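Notebook – August – glass cleaner trials, dilution series

Third batch of Climia concentrate made up this morning. Stock cut with deionised water at 1:20, 1:30 and 1:200. The weakest mix left a faint bloom on the test plates once dry and I have dropped it. Drastik run alongside at the maker's strength as a control.
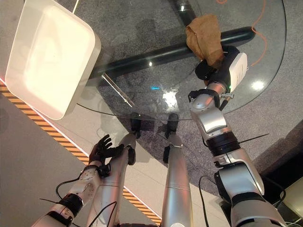 Residue scores by eye under the side lamp, 2 readers, blind. 1:30 came out level with the control. 1:20 was no cleaner and streaked more, probably surfactant left behind. Tap water from the Lumanlan supply is hard enough to spoil the result – do not use it for making up. 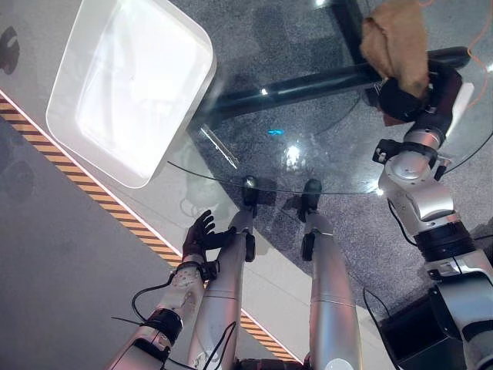
Drying time matters more than I had allowed for. Plates stood upright drained in a line along the lower edge and had to be scored there separately. A flat piece behaves differently, and a round top on a black metal frame, like ours, has no lower edge to drain to. Clear glass also shows the floor straight through it, so streaks are hard to score without a dark card underneath.

To do: repeat 1:30 with the Urel cloths, washed without softener. Order more plates. Label on bottle 2 has run, rewrite in pencil.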